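# Good habits for a bench robot arm

These tips come from our workshop in Bendside. Most of them we learned by making the mistake first.

**Before you switch on**

- Walk one time around the table. Look for mugs, tools and sleeves of jackets.
- Test the stop button every morning, also when you tested it the evening before. One button for each operator, within reach of the hand.
- Write the speed limit on tape and stick it to the table. For new tasks we stay under 300 mm per second.

**During the work**

- Hands go over the table only when the arm is stopped. "It is moving slowly" does not count as stopped.
- Tie long hair and take off lanyards.
- If two arms share one table, agree which one may enter the middle first – and write it down, so the evening shift does the same.
- Practice with light toy objects before you try glass or real fruit.

**Picking from a basket**

Teach the arm to come in from above, straight, and to leave the same way. The rim is where most of our collisions happened. In February we bent 2 fingers in this manner, and the new ones took weeks to come. 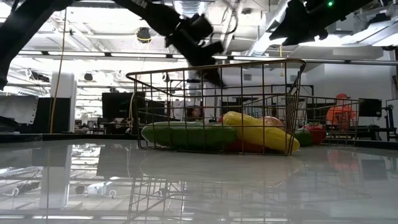
Keep a free height of 165 mm over the rim for every sideways move. Measure it again when you change the basket, even if the new one looks the same.

**At the end of the day**

- Park the arm low, then cut the power.
- Wipe the table with a soft cloth – crumbs and dust confuse our sensors.
- Note every unplanned stop in the Ovia logbook, also the small ones. We have 73 entries now, and we read them before changing any rule.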